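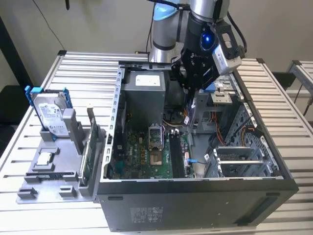 Old desktop computers are like old bread bins: we keep them in the cupboard under the stairs for years because they were dear when we bought them, and then one wet afternoon we decide to sort them out. I've had over 29 of them across my bench at Wurnstead by now, mostly from neighbours, and the first thing I tell anyone is to lay the tower down on its side before doing anything else. With the side panel off and the open part facing the ceiling, everything is laid out in front of you like a drawer of cutlery, the power supply up at one end and the drive bays over to the right, and a screw you drop will generally stay where you can find it. A slotted metal worktop does nicely, though a kitchen table with an old towel on it has served me just as well.

Do pull the plug out of the wall first, and hold the power button in for a few seconds afterwards. Leave the power supply box shut, please, whatever the dust looks like through the grille. My friend Imelda Ignacio keeps six egg cups in a row for her screws, one for each part of the job, and I've pinched the idea wholesale.

For the dust itself, a soft dry paintbrush (a new one, kept only for this) and a can of air in short puffs, held upright. Work from the top down and go gently round the little connectors. No damp cloths, and no hoover nozzle near the board – I know it's tempting.

Now, the processor socket. If you've lifted the chip out to clean off the old paste, the socket is left open and it's the one place I really would keep your fingers and your brush away from. 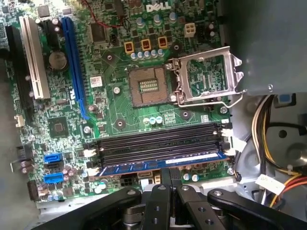
Load plate up, lever out, socket empty. Mind those gold contacts.

Put the plastic cover back over it if you still have one, and stand the chip itself somewhere safe in a small lidded box. When it goes back, line up the marked corner, lower it straight down and let it settle under its own weight before you close the plate. If the lever feels wrong, stop and look again.

While you're in there, think about the round silver battery on the board. If the clock is forever wrong when you switch on, a fresh one often cures it. Read the number stamped on the old one and take that along to the shop, and make a note of which way up it sat.

Last of all, wrap any spare leads loosely, label them with masking tape and put them away with the computer – you'll be so glad of it come July when somebody asks for one.

Natalie Cropper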